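Home About Services Training Incident Notices Contact

About Clorska

Clorska tests and commissions small robot arms for manufacturers, labs and training colleges. We work out of a single site in Drastbridge. Most of our customers have one or two arms and no automation staff of their own, so we set up the cell, write the handling program, run it until we are satisfied, and hand it over with a test record.

We also investigate faults. That side of the business grew out of one of our own, and we keep the account of it on this page so that new customers read it before they sign anything.

The dropped part fault

In our second year we supplied a pick-and-place cell to Bullitz, a maker of small moulded housings. The arm lifted a part from a fixed position, moved it over a tray and lowered it into a recess. Acceptance testing was 3,000 cycles. The cell passed and was signed off.

After handover, the gripper opened early at cycle 1,047 of a shift. The part fell outside the tray and the arm carried on to the next pick with no alarm raised. An operator saw the loose part and reached in to clear it while the arm was still moving. The wrist housing struck the back of the operator's hand. The injury was a bruise and no time was lost, but the contact should not have been possible.

We found two separate faults.

The first was electrical. The gripper cable had been tied too tightly behind the wrist, and repeated flexing had broken a conductor inside the sheath. At one particular wrist angle the signal dropped out for 93 milliseconds. The gripper controller read the loss of signal as a command to open. Our acceptance test had used a slightly different pick position and never reached that angle.

The second was ours in a more direct way. The program did not check that a part was still held before it moved to the release point. The gripper could report its finger position, but we had left that signal unused to save cycle time. The guard gate switch had also been set to slow the arm, where it should have stopped it.

What we changed

Every cell we commission now follows the same rules:

Loss of the gripper signal means hold, never open.
Finger position is read after the lift, before the descent and after release. Any mismatch stops the arm and raises an alarm.
Opening a guard brings the arm to a protective stop. Restart is by a person, from outside the cell.
Cables are routed with slack and flexed through the full range of wrist angles before the first part is picked.
Acceptance cycles use varied pick positions, including the worst ones we can find.

We rewired the Bullitz cell at our own cost, replaced the gate switch settings and repeated the full acceptance run in July with the new checks active. The report was given to Bullitz in full, and they agreed to let us publish this summary.

How we test

Bench work is done with plain blocks and a recessed container before any customer part is used. A block has flat faces and known dimensions, so a slip or a tilt is easy to measure. Faults are then introduced on purpose — signal loss, low grip force, a part slightly out of place — and the response is logged against the expected one.
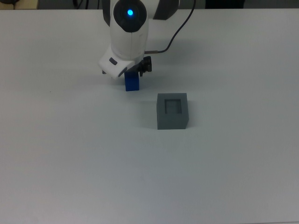 A fault that stops the arm safely is recorded as a pass for the safety function and a fail for reliability. The two results are kept on separate sheets and neither can offset the other. Customers receive both, along with the raw logs and the cable routing drawing.

Mohammed, our in-house logging tool, stores joint angles, gripper state and stop signals on one clock. We wrote it after the Bullitz investigation, when lining up logs from two controllers took longer than finding the broken wire. It is supplied with each cell at no charge.

Reporting a fault

If a cell we commissioned has dropped a part, stopped without an alarm or moved when it should not have, isolate it and contact us before you restart it. Leave the cables as they are. We do not charge for the first inspection, whatever the cause — including changes made by others after handover.

Page last reviewed Sunday, June 8, 2025

Recent notices
Cable strain at the wrist: inspection intervals
Guard switch settings: slow versus stop
Using finger position to confirm a held part
Acceptance test sheets, revised

© Clorska, Drastbridge. All rights reserved. Contact Privacy Back to top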